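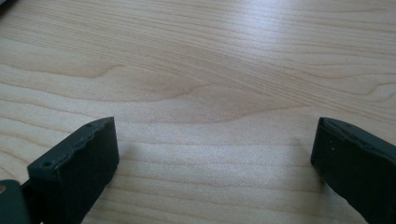
明るい色の木の天板

映画の短評を400字で書く手順

更新日:12/17/23

映画サイト「Zekmont」の短評欄に投稿する人向けに、鑑賞前の準備から送信までの手順をまとめます。短評欄の上限は400字です。長い批評とは書き方がかなり違うので、ブログで3,000字の記事を書き慣れている人も一度目を通してください。

用意するもの
・メモ帳(片手で持てる大きさのもの)
・鉛筆かシャープペンシル
・文字数を数えられるエディタ
・作品の公式資料(監督、脚本、出演者の表記を確認するため)

手順1 観る前に調べる範囲を決める
調べるのは監督名、主演、上映時間、ジャンルの四つまでにします。あらすじは配給会社が出している短いものだけ読み、ほかの人の評は書き終えるまで開きません。先に読むと、同じ場面を同じ言葉で褒めてしまいます。
シリーズものの場合は、前作を観ているかどうかを自分のメモに書いておきます。観ていないなら、本文でもそう断ります。

手順2 上映中のメモは単語だけにする
劇場では画面から目を離さずに書ける量にとどめます。文章にはしません。たとえば架空の都市を舞台にした犯罪映画『Zernby』を観たとき、手元に残したのは次のような語でした。

駅 長い
弟の電話 二回目
音楽が先に鳴る
倉庫 誰がどこにいるか不明
最後の車 よい

読み返して意味がわからない語は捨ててかまいません。スマートフォンは画面が光るので使わないでください。配信で観る場合も、一回目は一時停止せずに最後まで通します。止めながら観ると、場面の長さについての判断が狂います。

手順3 その日のうちに三行書く
観終わったら、次の三つを一行ずつ書きます。

一行目 どういう話か
二行目 いちばんよかった場面か、いちばん引っかかった場面
三行目 人に勧めるか、勧めるなら誰にか

三行目が決まらないときは、無理に決めずに一晩置きます。私の場合、翌朝になると二行目のほうが変わることがよくあります。そのときは新しいほうを採ります。

手順4 配分を決める
400字の内訳は次のとおりです。

作品の基本情報 20字
あらすじ 100字
評価とその根拠 残りすべて

あらすじは物語の前半までで止めます。『Zernby』なら「兄の遺した借金を返すため、元整備士の男が運び屋を引き受ける」で足ります。運ぶ荷物の中身は中盤で明かされるので書きません。
登場人物の名前は原則として主人公だけにします。二人以上の名前を出すと、読む側は関係を覚えるだけで手いっぱいになります。「弟」「上司」「刑事」で通じるならそのほうが短く済みます。

手順5 根拠になる場面を一つ選ぶ
評価の部分には、具体的な場面を必ず一つ入れます。「テンポが悪い」とだけ書いても、何を指しているのか伝わりません。

直す前
全体的にテンポが悪く、後半は退屈だった。アクションも迫力がない。

直した後
倉庫の銃撃戦では敵味方の位置がつかめず、主人公が追い詰められているのかどうかもわからない。その後に同じ説明の会話が二度続き、せっかくの緊張が切れてしまう。

字数は増えましたが、観ていない人にも不満の中身が伝わります。褒めるときも同じです。「演技が素晴らしい」は、どの場面のどの芝居かに置き換えます。

手順6 技術面は気づいたことだけ書く
撮影、音楽、編集、脚本のすべてに一言ずつ触れる短評をよく見かけますが、この字数では薄くなるだけです。メモに残っていた項目だけを取り上げます。音楽について何も書いていなければ、音楽には触れません。
用語にも注意してください。撮影監督の仕事なのか編集の仕事なのか判断がつかないときは、担当者の名前を出さず「画面が暗い」「切り替えが早い」と見たままを書きます。

手順7 表記を確認する
間違いが多いのは次の項目です。

・監督名と主演俳優名のつづり
・原題と邦題の取り違え
・製作と制作の使い分け(資金や企画の側が製作、現場の作業が制作)
・上映時間(国によって版が違うことがある)

人名は公式資料からそのまま写します。記憶で打つと長音や中黒が抜けます。同じ姓の人が出演者とスタッフの両方にいるときは、姓だけで書かないでください。

手順8 削る
書き上がると、たいてい上限を超えています。次の順に削ります。

1 「個人的には」「〜と思う」「〜という印象を受けた」
2 ほかの作品との比較
3 監督の過去作の紹介
4 あらすじの後半

比較を残したい場合は一作だけにし、何が似ているのかまで書きます。題名を並べただけの比較は、その作品を観ていない人には何の情報にもなりません。
それでも収まらないときは、論点が二つ入っている可能性があります。弱いほうを丸ごと落とします。両方を少しずつ縮めると、どちらも読みにくくなります。

手順9 点数をつける
Zekmontの短評欄は五段階です。点数は本文を書いた後につけます。先につけると、点数に合わせて本文を強めてしまいがちです。
本文が不満ばかりなのに四点、というずれも見直しの対象です。よかった点が書けていないか、点数が甘いかのどちらかなので、手順3の三行に戻って確かめます。

手順10 送信する
投稿画面の「ネタバレあり」の欄は、迷ったら印をつけます。結末に触れていなくても、中盤の展開を一つでも明かしていれば対象です。送信後の修正は一度だけできます。誤字に気づいてもすぐには直さず、全体を読み直してからまとめて直してください。

よくある質問

途中で寝てしまった作品について書いてもよいか
もう一度観てから書いてください。観直せないなら投稿は見送ります。

原作を読んでいないと書けないか
書けます。読んでいないことを一言添え、原作との違いには触れないでください。

吹替版で観た場合は
吹替版と明記します。声の芝居を評価するときは、元の俳優の芝居と混同しないように書き分けます。

上限より短くてもよいか
かまいません。書くことが尽きたところで止めてください。下限は100字です。

文:Wanting Jiang
確認:Guoqing Zeng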